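**Skilau hand gripper reporting "closed on object" with nothing in the jaws**

**ojars_o**

Second shift running I've had to throw out data from the Skilau grippers and I'd like to know who else is seeing it. Firmware is the September build. We did 2371 pick-and-lift recordings on soft goods, and when I went back through them, 143 had the grip flag set while the jaws were plainly holding air. Every one of those passed the Clatach quality check. Every one got a green tick.

Tikkanen support says it's "operator technique". I've been told that by a lot of vendors over the years and I've stopped finding it persuasive. 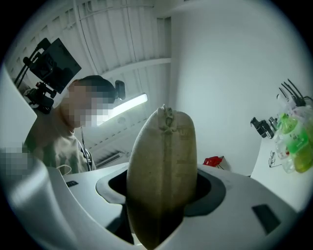
My problem is with how the flag gets set. As far as I can work out, it goes on when jaw travel slows down, and the motor current never gets a look-in. On a rigid bottle you might get away with it. A cloth sack is another matter. The one we're lifting stands up out of the oval opening in the white housing, neck gathered and tied off with twine, and there are two ways to take it: by the little tuft or by the body. Go for the tuft and you can brush the cloth, slow the jaws for a moment, get your flag, and come away with nothing. I've replicated it on both of our units.

**eglelill**

Did you rule out the calibration? We had false grips at Costilside and it was a zero offset that had wandered. Re-zeroed, problem gone.

**ojars_o**

Re-zeroed at the start of every session. Also re-zeroed halfway through one just to be annoying about it. Same behaviour.

**Min-kyu**

I'm going to disagree with the diagnosis. Slowed travel isn't the only condition, there's a dwell timer as well. If the jaws are only brushing the cloth for a moment you shouldn't satisfy it. Sounds to me like people are hovering on the tuft and squeezing slowly, so support has half a point.

**ojars_o**

The dwell timer is in the release notes. I've seen no evidence it's in the firmware. I ran 100 closes on a bare scrap of canvas, fast ones, and still got 6 false flags. If someone has a log showing the timer doing anything I'd love to read it.

**Liis K**

Not bothered about the data so much. What bothers me is that we use the same flag as the interlock on our lift arm. Flag on, arm goes up. If the flag means "the jaws slowed down a bit" then we've got an arm swinging toward the next station with a half-gripped bag and someone's hands nearby. I've pulled ours back to manual release until I hear something sensible.

**Min-kyu**

Fair. I wouldn't have wired an interlock to it in the first place though.

**Liis K**

The Tikkanen integration guide tells you to.

**Min-kyu**

Ok, that's bad.

**rasa_r**

We swapped to the older firmware and haven't had a false flag, but we've only done bottles and boxes on it, so don't take that as proof of much. I can dig out the file if anyone wants to try it on cloth. Ojārs, can you post the canvas logs? I'd rather see current and travel on the same plot before I blame anybody's wrists.

**ojars_o**

Logs are going up tonight. Yes please to the old file. And Liis, leave it on manual.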